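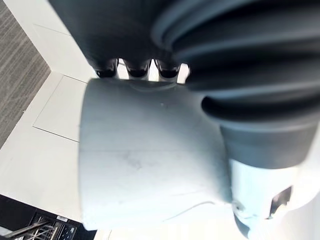
Brusico Cold Wax is a clear paste wax for outdoor bronze: plaques, grave markers, small statues. We sell it, and we have doubts about a good part of what gets said about waxes like it. It does not stop bronze from turning green. It slows things down where the coat is sound, and does very little where the coat is thin. Thin spots are easy to miss on anything with folds or raised letters. Look at the dark grey ribbed sleeve, how the crests pick up the light and the grooves between them go almost black. A plaque reads the same way, and a quick wipe with a cloth leaves most of the wax on the high parts.

Each tin holds 27 ounces. The old label said it would cover "a full-size monument," which we asked the maker to take off. A full-size monument could be anything. Noémie Lavoie at our Ditham shop has used it on 17 cemetery markers and still won't give a coverage figure, as rough castings take far more than smooth ones.

The maker also says the wax is "museum grade." We have asked what that means and are still waiting to hear. What we can say is that it buffs clear, has no tint, and comes off with mineral spirits if you change your mind.

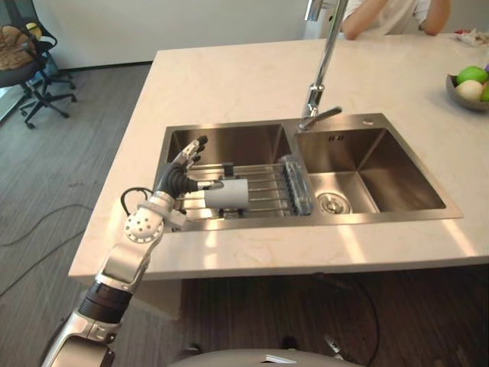

Stainless steel double sink in a white marble island, with a dish rack in the left basin.

How to put it on

Wash the bronze with plain water and a soft brush. Let it dry overnight. Work the wax in with a short natural-bristle brush, a small patch at a time, then wait until it hazes and buff with cotton. A second coat the next day is worth doing. A third, in our view, mostly sells more wax.

Do not use it over lacquer that is peeling. It will look fine for a week or two - then the edges lift again. Do not use it on bronze that has been painted, gilded or given a colored finish unless whoever did the work tells you to. If the bronze belongs to a town, a church or a veterans' post, get permission in writing first. Well-meant cleaning has ruined a lot of old surfaces, and a tin of wax can't put them back.

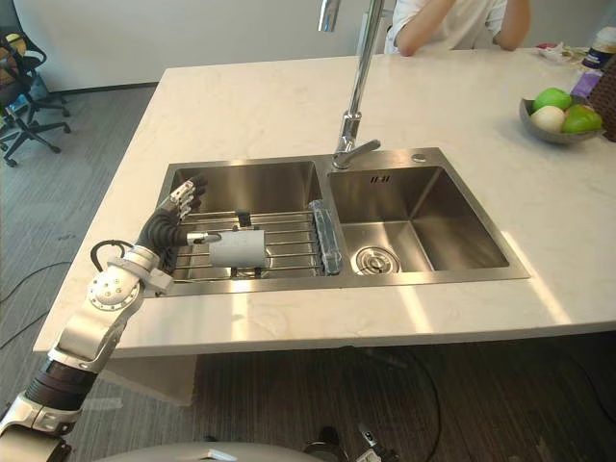 Will wax bring back the original brown color?
It won't. Wax darkens green bronze a little, the way water does, but the green is still under it. Getting the first color back means stripping and repatinating, and that is a job for a metals conservator.

Item 721. Ships in a plain carton from Fendden. Brush sold separately; the Sönmez short-bristle brush fits the tin. Unopened tins can be returned. For questions about a particular piece, write to Yiğit Soylu at the shop and send a close photo of the worst spot as well as the best one.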